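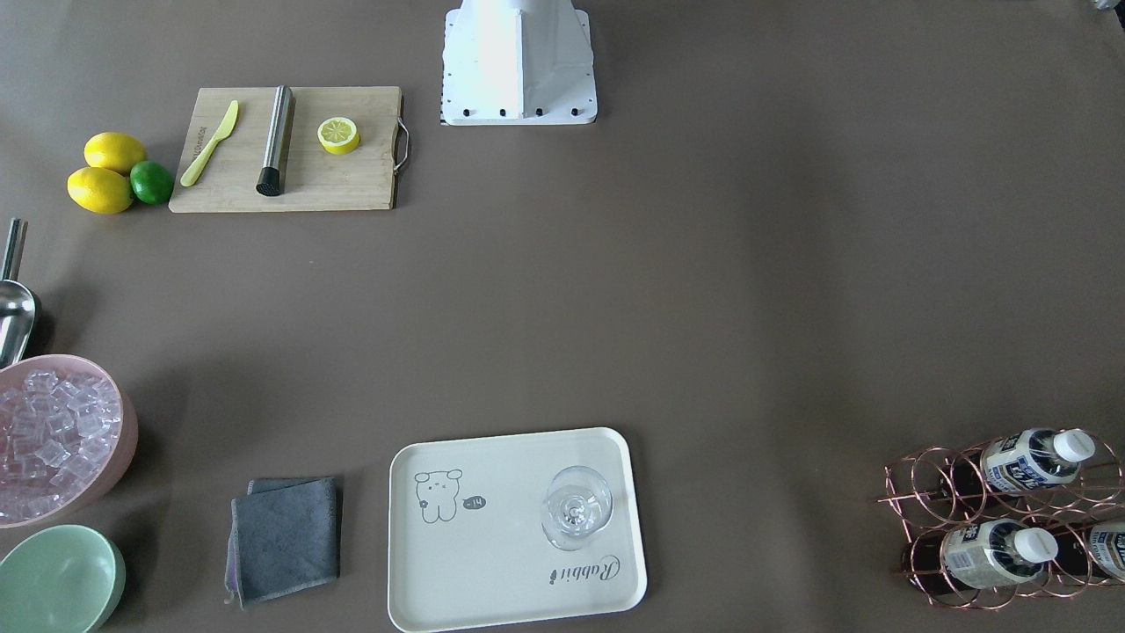
Verkbridge is hiring a cell safety technician for the drinks-preparation bench at our Ritthorpe site. The job exists because of a fault we had in February, and we would like applicants to know about it before they apply. The bench is a two-arm robot on a white pedestal, bolted down through its foot plate, with the work laid out on the table in front of it: cutting board, lemons and a lime, ice bucket and scoop, a serving tray with a wine glass standing on it, and bottles in a copper-colored wire rack at the near corner. The middle of the table is kept clear for handling. That open area is where the fault happened.

**What went wrong**

During a glass transfer, the left arm lost its position reference and did not stop. It carried on for 2 seconds at working speed, put a wine glass down hard in the wrong place and broke it. The protective stop did trip, but late. An operator was reaching in for the towel at the time and got a small cut on the hand from the broken glass. She was treated on site and was back at work the same day.

We traced the late stop to a setting in the safety controller that had been changed during maintenance and not put back. The log shows 320 transfers run with the wrong setting, and 293 of those were run before anyone reported a problem. The arms are now limited to reduced speed, and reaching over the table with power on is not allowed.

**What you will do**

- Check stop times on both arms at the start of each shift and write them in the log
- Hold the only edit password for the safety controller, together with the shift lead
- Rewrite the lockout procedure for cleaning, refilling ice and changing fruit
- Inspect gripper pads and cables and replace them when worn
- Take part in the outside review being done by Dunell, and close out the items they raise
- Stop the bench when you think it should be stopped. You do not need permission for this.

You will also handle ordinary bench work. Ice melts and gets on the table, glasses have to be looked over for chips, and the plastic knives need changing.

**What we need from you**

- Experience maintaining industrial or collaborative robots, or other guarded machinery
- Able to read electrical drawings and follow a safety circuit with a meter
- Clear written English. Much of the job is logs and change records.
- Able to stand for most of a shift and lift 30 pounds

Programming experience is useful but not required. Food handling training can be done after you start.

**Hours and place**

Full time, day shift, at Ritthorpe. You will spend the first part of your training at our Montes building, where the spare arm is kept, and travel between the two is paid. The post reports to the site manager and not to the software team.

**How to apply**

Send a résumé and a short letter to the hiring desk at Verkbridge, marked "Cell safety technician, Ritthorpe." In the letter, describe one time you found a machine running in a condition it should not have been in, and what you did about it. One page is enough. Applicants called for interview will be given the February incident report to read and will be asked for their comments on it.

Posted March 2020. Open until filled.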